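Sealed tubs and cans in a home pantry - do you go by the date or not?
Plekent Home Forum > Kitchen and Storage > Food Keeping
12 replies
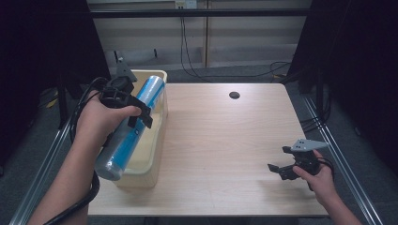 Original post

pantryshelf_ohio
Posted 17 March 2021

I am going through the whole pantry this week and I need some rules I can stick to. We moved in October and most of the dry goods went straight from the boxes onto the shelves without anyone looking at them. Now I have things in cylinders, cans, bags and jars with all kinds of dates on them, and some with no date at all.

What I have so far:
Oats in the cardboard tube, unopened, best by last summer
Bread crumbs, opened, no idea when
Two cans of evaporated milk, a year over
Baking powder, still sealed, a few months over
Brown rice in a plastic bag with a clip on it

My husband says toss anything over the date. My mother says dates mean nothing. Who is closer?

marlowe77
Your mother, mostly. "Best by" is about quality on nearly everything you listed. The oats are fine. The canned milk is probably fine but may be darker and a little thick. Check the cans for dents on the seam, rust and bulging. If a can is bulging, throw it out and don't taste it.

The brown rice is the one I would worry about. It has oil in it and goes rancid. White rice keeps for years, brown does not. Smell it. If it smells like old paint or crayons, it's done.

gravelroad
Agree on the brown rice. I keep mine in the freezer.

Baking powder you can test. Half a teaspoon in a third of a cup of hot water. If it fizzes hard right away, use it. If it just sits there, toss it.

tinlid_tessellate
I'm with the husband. Food is cheap compared to being sick. I clear everything past its date twice a year and never have to think about it.

marlowe77
That's your choice, but you are throwing away good food. Dry oats a few months over will not make anybody sick. They might taste flat.

tinlid_tessellate
And bugs? I had pantry moths once and it took most of a year to get rid of them. They came in on old flour. Old stock is where they start.

gravelroad
They usually come home from the store with you. The age only gives them more time. Put flour and grains in something with a tight lid when you bring them in and you won't lose the whole shelf if one bag has them. A clip on a plastic bag won't stop moths. They chew through thin plastic.

hajji_st_baker
I live over on Hajji Street and we get them every summer in my building. What worked for me was glass jars with rubber gaskets and freezing every bag of flour for four days before it goes in the jar. I bought my jars from Sivetetti, the restaurant supply place. The lids are better than the grocery store ones but the big ones are heavy when full, so keep them on a low shelf.

pantryshelf_ohio
Thanks. I smelled the rice and it is definitely off, so that's gone. The baking powder fizzed. I am keeping the oats. The bread crumbs I threw away without a vote.

Next question. Is it worth moving things out of the original packaging if they come sealed? I mean tubes and canisters with the plastic still around them.

marlowe77
Leave them sealed until you need them. The factory seal is better than anything you can do at home. Once it's open, move it.

quietladle
Disagree a little. A cardboard tube with a plastic lid is only good in a dry kitchen. Mine is in a basement apartment and the bottoms of the tubes get soft. I move everything to jars on day one and cut the label off and tape it to the jar so I still have the date and the cooking directions.

marlowe77
Fair, I was thinking of a normal dry cupboard. If the cardboard gets soft then yes, move it.

tinlid_tessellate
If you do jars, write the date you OPENED it too. The printed date is for a closed package and doesn't tell you much after that. Masking tape and a marker. I know I sound strict but this part really does help, because then you aren't guessing.

gravelroad
Good point. And put new stuff behind the old stuff. I have a shelf from Vullasport that was meant for shoes, and it is slanted so the cans roll forward. Load from the back, take from the front. It was $12 at their closeout sale. You have to add a strip of wood along the front edge or the small cans come off.

pantryshelf_ohio
This is what I have taped inside the door now:

Sealed and dry: keep, look at it once a year
Cans: check for rust, bulging, dents on the seam
Brown rice, nuts, whole wheat flour: freezer
Opened: into a jar with the open date on tape
Flour: freeze four days first

My husband read it and asked for spices to be added. We have paprika that is older than our marriage. Does anyone have a number for ground spices?

quietladle
Two years if it's kept away from the stove. Whole spices go longer. Rub a little between your fingers, and if you can't smell anything there's no point cooking with it.

tinlid_tessellate
One year.

marlowe77
Two is fine. Old paprika goes brown and tastes like dust but it won't hurt you. I would replace that one though.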